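Notebook, October. Continued from p. 163, where the tea went over.

Started 9:40, later than planned. Benjamín says the laundry pages are the only part of this notebook he reads for pleasure, so I will try to keep them accurate and dull.

Task for today was the dark pile. We have been putting it off. Everything with a color got folded first, as it always does, and what remained was a heap of black cloth in which every garment looks like every other garment until you have it by the wrong end. Telma's rule is that you find the label before you do anything else. My rule is that you give it one good shake and hope for a collar.

Mat stays. I was against folding on the bed, since a bed gives under your hand and the Drakham table doesn't, but the bamboo mat stiffens things up enough that a sleeve stays where you lay it. It also has stripes, and I have started using them to keep hems straight. Müzeyyen has asked me to write down that this was her idea. Written down.

Method for shirts, unchanged from the Gerora pages: face down, sleeves in, sides to the middle, bottom up to the collar. Method for trousers: in half, in half again, stop fussing. Method for anything with a hood: see below, and bring patience.

Hoods. We have tried three ways now and I have opinions on all of them.

First way, hood tucked flat behind the back before the sides come in. Makes a tidy rectangle with a lump at one end. The stack leans toward the lump, then past it.

Second way, hood left out and folded down over the finished bundle like an envelope. Nicanor likes this one. It looks good for as long as you don't pick it up.

Third way, the Escobar fold, named for the shop where Yannick saw it done. The whole garment gets rolled into its own hood. Very compact and very satisfying, and useless in a stack because it is now a ball. Fine for a drawer. We do not have a drawer.
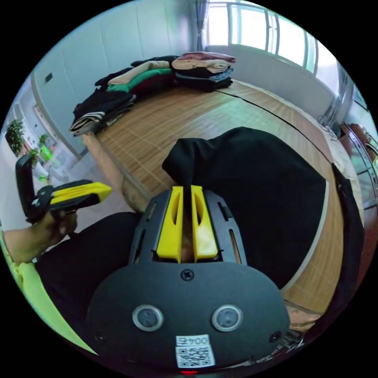
Workshop Notebook, Vol. 4, p. 164

Black pieces are slow for a plain reason: you can't see the seams. On the dusty-pink one I could find the shoulder from across the room. With black on black I lift, look for a peak, guess that the peak is the top, and spread the rest out to the side until it either agrees with me or doesn't. Daylight from the window helps more than the ceiling light ever has. Leave the curtain back when doing darks. I have now written this in two volumes and still came in this morning to find it drawn.

Stacking. Finished piles go at the back of the mat so the front stays clear to work on. Darks on the left. Beige, green and dark red in the middle. Pink and peach on top of the right-hand pile, with the denim blue under them. Telma would like it sorted by type and not by color, and she is probably right, but sorting by color means I can tell at a glance that the green one has been done and stop looking for it.

The right-hand pile has dark layers at the bottom, which breaks the scheme. I noticed when there was already denim on top of them. They can stay there. I am not unstacking a good pile on principle.

The striped dark item at the front corner of the left pile remains under discussion. Benjamín says stripes are their own category. I say it is dark, it is folded, and it is going with the darks. If he wants a stripe pile he can start one, and it can be very short.

Tried the folding board from Jomerik again after lunch. Same result as last time: excellent on shirts of exactly one size, and a sort of trap for all others. Put it back behind the door - third time I have put it back behind the door, so somebody keeps believing in it.

To do:
- second way again for hoods, but with the sleeves crossed first (Nicanor)
- ask Yannick whether the Escobar people ever stack theirs
- wipe the mat down along the seam, lint collects there
- copy the shirt method onto a card so the Gerora pages can stop being passed around
- CURTAIN

Stopped at 4:15 with socks outstanding. Socks go on p. 165 and I'd like it to be in someone else's handwriting.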